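Pirmin Frei joins us for the summer season

It gives me great pleasure to tell you that our July speaker will be Pirmin Frei, who has agreed to come over to Clukthorpe for two evenings and has been so gracious about the dates that I feel we ought to fill every seat for him. Those of you who heard him at the spring supper will need no persuading. For everyone else, a little about the man.

Pirmin studied accountancy and then modern languages, in that order, and he says the second was to recover from the first. He spent nine years at Eide, the publishing house, where he started in the royalties office and ended up looking after the whole list of travel and memoir titles. He left to set up on his own, and Kolamano, the small press he runs from two rooms over a bakery, has now brought out books by writers from all sorts of backgrounds, a good many of them people who had never thought of themselves as writers at all. He has also written one himself, a memoir of his grandfather's boatyard called Brutach, which sold 389 copies in its first month and has been reprinted since. I have lent my own copy out so often that I have rather lost track of it — if it is with you, do keep it until the talk and bring it along to be signed!
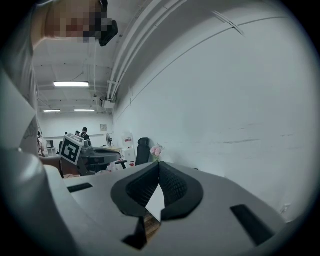
Pirmin's first evening will be about money, and I hope that doesn't put anyone off, for he is very funny on the subject and very kind to beginners. He will go through what it costs to bring out a modest book, using his own first title, which came to £1860 before a single copy had been sold, and he will talk about contracts, advances and what to ask before you sign anything. He wants us to do some of the work too. Each of us will be given a small piece of white card, no bigger than the little scrap held between the two black pads in the photograph, and asked to write on it what our book is about. He swears that if it won't go on the card, it isn't ready to be sold, and I dare say a few of us (me included) will be asking for a second card.

The second evening is given over to memoir, and to the delicate business of writing about relations who are still very much alive and likely to read it. He will read two short passages from Brutach and then take questions for as long as we can keep him. Pirmin has also offered to look at opening pages beforehand, so if you would like his thoughts on yours, please let me have them by the end of June, typed, with your name on every sheet.

Tickets are on the desk at the library now, or you can ring me on extension 613 in the mornings and I will put some by for you. Tea and cake both evenings, as ever, and do bring a friend, particularly one who has been threatening to write a book for years.

June 16, 2026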